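Small items all over an L-shaped desk - trays or baskets?

Asked April 15, 2019

I have a white L-shaped desk in the same room as the washer and dryer, and it ends up holding tape, string, pegs, batteries and whatever comes out of pockets. I tried a drawer unit from Skoltis but it catches on the foot bar of the desk leg, so it went back. I don't want to drill into the top. What do people use to keep this sort of thing together? Budget is 26 pounds at most.

2 answers

Answer 1

Baskets. I have the same shape of desk and use 2 woven ones, one on each section. Tape and anything sticky goes in the near one, and the far one is for things I need less often. Get the kind with sloped sides, as you can see what is at the bottom without tipping it out.

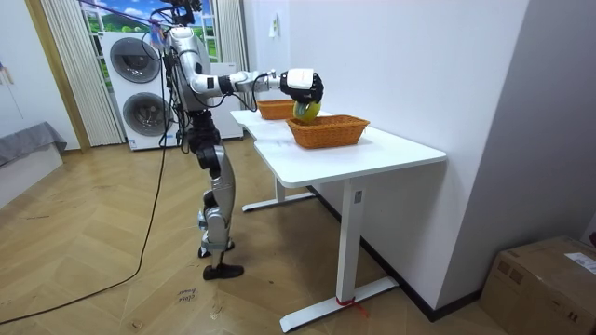

Yellow-green tape and the two baskets on the desk.

Mine are from the Warraich shop in Covville. They were cheaper in May last year than they are now. Check the base before you buy - one I had before was rough underneath and scratched the desk, so I stuck felt pads on it. Measure the narrow part of your desk too. The shop lists sizes in mm and the large one is 300 deep, more than you might think once it is next to a lamp.

Answer 2

Trays are easier to wipe if there is fluff from the dryer. Trasness do a plain plastic one. Also throw some of it out, you don't need all those batteries.

Comment from the asker: Thanks, will try baskets first. The narrow side is 500 deep so the large one should fit.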